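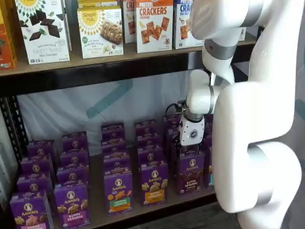 Recording pick examples from a stocked shelf

The steps below are for anyone collecting training examples of boxed groceries being picked. They assume the arm is already calibrated and you have a Rirnik login.

1. Stock the shelf

Pack the lower tier with one kind of box, in close rows. Mixed flavours are fine. Leave the rows slightly uneven, as a shop shelf would be.

2. Set up the session

Open a new session in Rirnik and enter the shelf layout and your initials. Set the clip limit to 27 seconds. Use one task sentence for the whole session, such as "pick the front box".

3. Record

Lower the gripper slowly between the rows and close it on the top of the box. If you miss, keep recording and try again. Recovered misses are useful examples. Stop after 8 clips and change the layout.

4. Check the camera views

Play back two clips from each session. Views with boxes and floor but no gripper should be kept, and tagged "no arm".
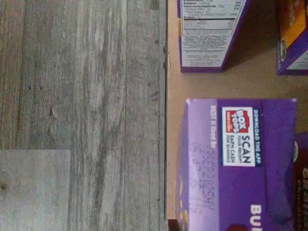
Zorica Kovačević asks whether clips where a box falls over should be deleted. Keep them, mark them as failed, and write the time of the fall in the notes field.

5. Upload

Upload at the end of the day, before anyone changes the calibration. Sessions with no task sentence are rejected and have to be labelled by hand.

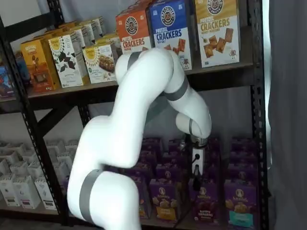 Arm at the lower shelf, gripper down among the purple boxes.

Page last changed 2021-07-30 by Eleni Vukčević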